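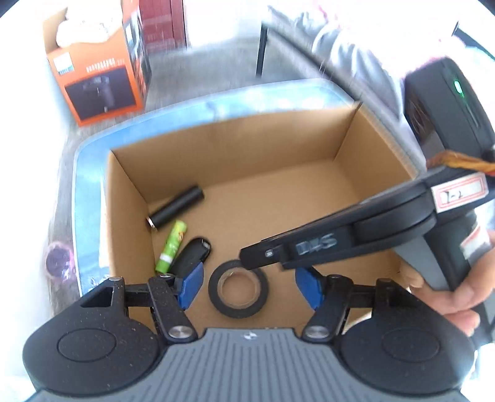

Attachment 1: open carton, items loose in the bottom

Ticket 141: Parcel weights don't match at Gresircombe
Status: open (reopened twice)
Raised by: Rocío Carrillo
Assigned to: Povilas Petrauskas

Rocío Carrillo, 9/2/25
The packing bench scale and the courier's invoice disagree again. We label small cartons at 400 g and get billed for 700 g. I've been told twice this is fixed. It is not fixed. Please don't close this again until somebody has looked at a real invoice.

Povilas Petrauskas
Honden support say the scale needs recalibrating and that this "normally resolves weight variance". They said the same in the spring. I've asked what they think has drifted, given that the scale reads a test weight correctly every time I put one on it. No answer yet.

Povilas Petrauskas
Recalibrated anyway, so they can't say we didn't. Test weight correct before, test weight correct after. Printed a label for a small carton: 400 g. Put the same carton back on the scale and the display showed 700 g. So the scale is right and the label is wrong, and I don't see how calibration was ever going to help.

Ubaldo Leone
Could be the cable between the scale and the label PC? We had that on the other bench.

Povilas Petrauskas
Swapped it. No change. I doubted it would be, as a bad cable gives you rubbish or nothing at all. It doesn't give you the same tidy wrong number on every parcel.

Crescencio Figueroa
Honden closed their side of the case with the note "customer environment". I've reopened it. I'd like to know which part of our environment they mean.

Povilas Petrauskas
Had a look in the Navari settings. There is a default weight per carton type, and for the small carton it is set to 400 g. There's also a tick box called "Use live weight where available". It is ticked. I unticked it, saved, ticked it again, saved, restarted the label program. The next label came out at 700 g.

Rocío Carrillo
So is that it?

Povilas Petrauskas
I don't believe it yet. A tick box that says it's on when it's off will do it again. Last month's update is the obvious suspect, but the release notes only mention "general improvements" and I can't prove anything from that.

Ubaldo Leone
Ran a batch this morning and checked labels against the display. All matched until I logged out for lunch. Logged back in and the first small carton printed at 400 g. Box still ticked.

Povilas Petrauskas
Thanks, that's more use than anything Honden have sent. Logging out loses the setting. Passed to them with screenshots, their reference 241. Until they reply, stay logged in on that bench and check the label against the display before it goes on.

Crescencio Figueroa
Honden now suggest recalibrating the scale. I've sent them back to the top of this ticket. Leaving it open.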